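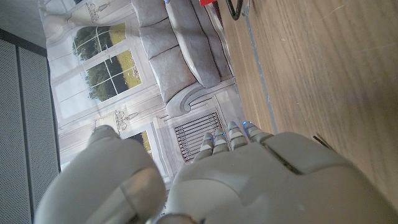
Wrist cam view, hand open, fingertip lights on blue.

gearlash_42
Okay, so I finally got both hands mounted and I've got thoughts! Long-time two-jaw gripper guy here (I ran a Huerta parallel jaw for ages and loved it), and this is my first real go at five-digit hands. They're the Hastel ones, one per arm, with a little camera at the wrist. The job I'm using to compare them is a drawer: pull it out by a wire handle, put something small inside, push it shut. Dumb task, but it's where my old gripper always made me look bad.

First impression is that the wrist cam placement is going to drive me nuts. The back of the hand and the thumb eat up a huge amount of the view, and the thumb is so close it's just a blur. Has anybody moved theirs?

plumbob
Moved mine in January and never looked back. Printed a bracket that sits it 3 cm farther out on the thumb side. You still get thumb, but you get a lot more table with it. Downside is you'll whack it on stuff. I've whacked it on stuff.

tuesdaytorque
Unpopular opinion — leave it where it is. If the fingers are always in view, your policy always knows where the fingers are. I went through the whole bracket thing and my grasps got worse, because half the time the index finger was out of the picture right when it mattered. The blurry thumb is ugly but it's harmless.

plumbob
Harmless until the thing you want is behind it, lol.

tuesdaytorque
That's what the head camera is for!

gearlash_42
Ha, well, I do have a head camera, and I'll say it's doing most of the heavy lifting for me right now. It gets the whole taped-off area and both hands, so I can tell where I am before I reach.
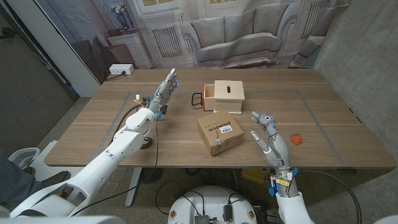 Where it falls down is the last little bit, when the fingers have to hook the wire. From up top the handle is a skinny black line and depth is a guess. With the Huerta I'd just clamp the wire and back up, done, no thinking. With these I keep wanting to pinch it like a person would and the pinch slides off. Hooking one finger through works better, but then I have to get the finger back out without dragging the drawer shut or yanking the whole box along with it. I did 11 tries last night and I wasn't happy with most of them.

n0_backdrive
Why fight it? Parallel jaw for the drawer side, hand for the other side. Mixed setup. I run a Grernetti jaw on the left and a hand on the right and it's great. People get weirdly purist about having two matching hands.

gearlash_42
I thought about that! But I'd have to keep two sets of calibration and two teleop mappings going, and I can barely keep one straight. Also the small soft-shaped stuff is where the hands really shine for me. The jaw always wanted to squirt round things across the table.

n0_backdrive
Fair. Still think you're paying a lot for round things.

clollstead_kev
What controller are you using? I'm on the Clollstead glove and hooking got way easier when I turned the finger smoothing down. Default was set so high that the finger showed up after I'd already started pulling.

gearlash_42
Same glove, and I never touched the smoothing. Ugh. What did you set it to?

clollstead_kev
2. It'll feel twitchy for a bit, and the fingers buzz when you hold still, but you get used to it. Set it per finger if your firmware has that page. I left the thumb alone.

tuesdaytorque
Seconding this. Do it before you start printing brackets, or you won't know which change helped.

plumbob
Print the bracket.

gearlash_42
Smoothing first, bracket second, I guess. Going to redo the drawer with the glove at 2 and the camera where it is, and I'll post the tries in this thread, good and bad. If somebody has the bracket file for the left side, send it over — I've only found the right.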